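Ayten Gökçe had the kettle on before I'd even found a chair, and she was already talking about tapes. She has looked after the computers at Kallness, a small freight office in Drakham, for 14 years now, and she is happy to tell you (at some length, bless her!) about every one that ever let her down.

"People think a backup is a thing you have," she told me. "I think of it as a thing you try out. Last June I asked for one old invoice folder back, just to see, and it took us 2 days to find the right tape."
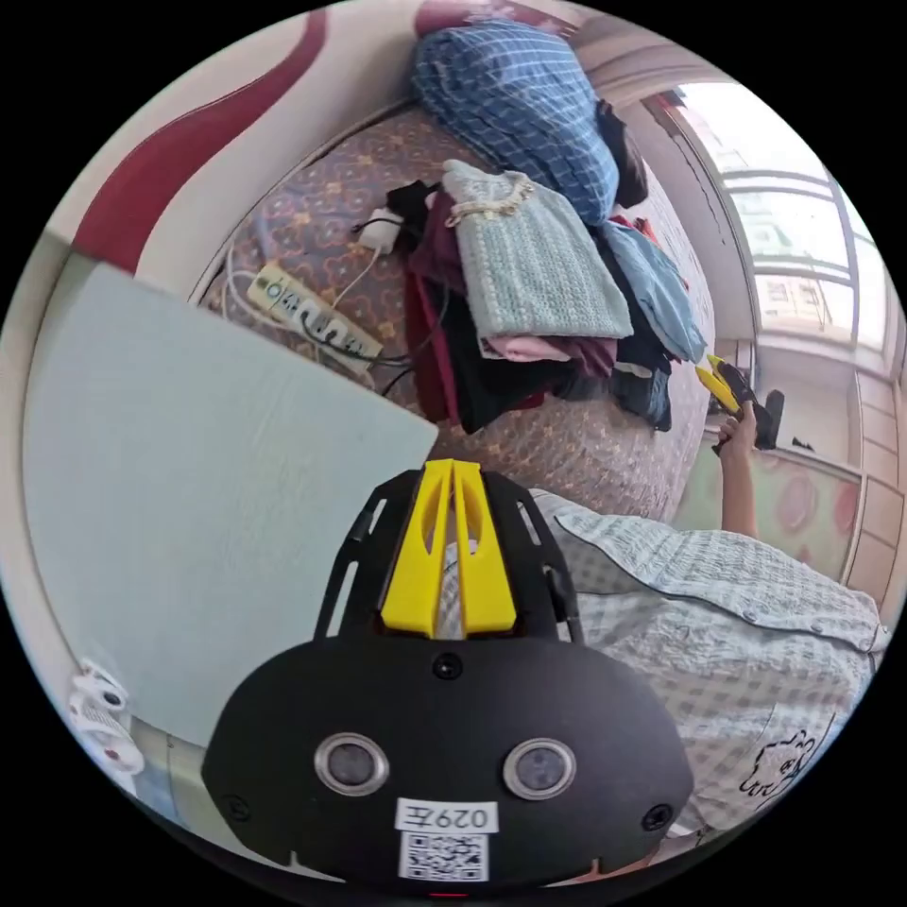 That was the push she needed. She moved the nightly copies over to Tokgöz, a hosting outfit in Trurnwood, and kept a second set in the office – "because lines go down, dear, and always in a storm." The first full copy came to 438 gigabytes and ran most of a weekend.

I asked whether she sleeps better. She laughed and topped up my cup. "A bit. I still read the log with my breakfast."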